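Werkstatt > Projekte > Zwei Arme, ein Tisch

Thread: Stand der Dinge bei den beiden Armen. Kurz, muss gleich los 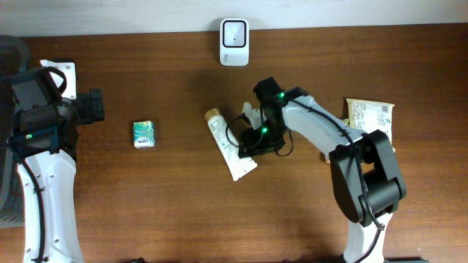

Rechter Greifer über der Tube, links wartet der andere. Taschentücher stehen auch schon da.

2/ Also. Beide Arme hängen jetzt am selben Rechner. Hat ewig gedauert, weil der linke sich immer als der rechte gemeldet hat. Adressen vertauscht. Von mir. Im Dezember.

3/ Aufgabe für diese Woche: rechts greift die Tube, hebt an, übergibt an links. Klingt nach nix. Ist die Hölle.

4/ Tube ist fies weil weich. Am Schraubdeckel rutscht er ab, also Griff weiter hinten am flachen Ende. Tipp kam von Ye-rin, danke!! Die Taschentücher sind dagegen fast langweilig

5/ Kabel: am weißen Glied oben mit Clips fest, am Ellbogen extra Schlaufe gelassen. Vorher zu stramm, Stecker bei jeder zweiten Drehung raus. Am Greifer hängt noch einiges in Schlaufen rum, kommt nocht.

6/ Strom. Netzteil von Workow macht bei beiden Armen gleichzeitig dicht. Hab jetzt 2 Stück, pro Arm eins, Ruhe. Patricio meint, das ginge auch mit einem größeren. Ja. Kostet aber

7/ Log von gestern Nacht: 741 Zeilen, davon 190 mal "position not reached". Immer Ellbogen rechts. Tippe auf die Schraube, die ich angeblich festgezogen hab

8/ Wer fragt: Motoren gebraucht von Iñaki, weiße Schalen selbst gedruckt, Teile für die Greifer teils aus der Restekiste. Keine Stückliste bisher, sorry. Kommt wenn ich mal Zeit hab, also nie

9/ Nächster Gegner ist die Snackpackung. Flach, knistert, und der Greifer schiebt sie bloß vor sich her. Jemand ne Idee? Klebeband zählt nicht.

10/ Ach und Tarcísio: dein Schraubendreher liegt bei mir, der kleine. Bring ich mit

11/ so, Schraube nachziehen, dann nochmal die Übergabe, langsamer diesmal. Video folgt falls es klapt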